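Filed under: Student Projects > Robotics & Automation
14 shares | 3 comments

Evaluating the Kikgate Two-Arm Kit for Kitchen Tasks
Final report, Applied Automation course, Buenaventura Technical College
Lovely Enriquez and Hậu Mai

1. What we set out to do

Kikgate sells a two-arm robot kit to schools and small labs. Our department was thinking about buying a second one and asked for a student team to use the first one for a term and write up whether it was worth it. We chose kitchen work because the sales page mentions it several times and because the earlier team had only moved foam blocks.

The questions we were given were:

- How long does it take two students with no robotics background to get it running?
- Can it handle ordinary dishes after a reasonable amount of training?
- What does it cost to keep going once it is out of the box?

We did not compare it with other kits. There was no budget for that.

2. Setup

The kit came in two crates. One had the arms and grippers, the other had the head camera, the control computer, the leader handles and a bag of cables. The printed guide covers the arms well and the software badly. The software section refers to a menu called Session Tools that is not in the version we were given. Hậu wrote to support and got the correct page back the next morning.

Assembly took us two afternoons. Calibration took most of a week, mainly because we mounted the left arm slightly rotated and did not notice until the handles and the arm disagreed at full reach. The guide should have a check for this before the last bolts go in. We have added one to the lab copy.

Once calibrated, the arms held their settings well. We recalibrated twice during the term, both times after moving the stand.

3. Collecting demonstrations

The kit learns from recorded demonstrations. One person holds the leader handles and the arms copy the movement while the camera and joint positions are saved. We recorded in the practice apartment at Cliltville, which the college uses for its home care courses, and in Lovely's aunt's kitchen in Fetasthorpe.

Over the term we saved 1,431 demonstrations. Many of the early ones were thrown out by the software for jerky motion, which was fair. Both of us got smoother after the first few sessions. Lovely did most of the plate work and Hậu did most of the bowls and cups.

Holding the handles for a long time is tiring for the shoulders. We ended up switching every 20 minutes. The stand for the operator is too tall for Lovely even at the lowest setting and she stood on a step for the whole project. Kikgate should fix this.

4. Tests

We trained on two tasks. Task A was lifting the top plate off a stack and setting it down on a cloth. Task B was moving a metal bowl from the counter into the sink. Each was run 100 times, for 200 runs in total, with no one touching the handles. A run counted as a success if the dish ended up in the right place without being dropped and without a person stepping in.

Task A succeeded in 58 runs. Task B succeeded in 72.

The plate task was harder than we expected. The gripper finger has to get under the rim of the top plate only, and when the plates are different sizes or nest tightly it tends to catch two. It also sometimes closed on air just above the rim and carried on as if it had the plate. The software has no setting to make it check.

For the bowl, the best method was one finger inside and one outside. Shiny steel gave the camera some trouble. Success was lower in the evening under the ceiling light than in the afternoon, though we did not record light levels and cannot say by how much.

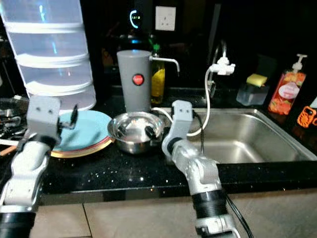
Hậu Mai would have scored the bowl task more strictly, and wanted it noted that several of the 72 landed in the sink on their side, so a buyer who needs the bowl upright should expect a worse number than ours. We kept the original rule as it was set before testing started.

5. Running costs

Finger pads wear out. We went through three sets, and they are sold only in packs of ten. One gripper cable came loose and was replaced under warranty. The software license is free for the first year and paid after that, and the department should get the renewal price in writing before ordering.

6. Recommendation

We think the kit is a good purchase for teaching. Students can get real results from it in one term, and the arms are well made. It is not ready to be left alone with dishes, and the sales page should be clearer on that point.

If a second kit is bought, we suggest ordering the shorter operator stand if it is available by then, plus one spare gripper. The next team could pick up the plate task from our recordings, which are on the lab drive under the folder "plates_final2". The folder called "plates_final" has the wrong calibration and should not be used.

3 comments | Log in to reply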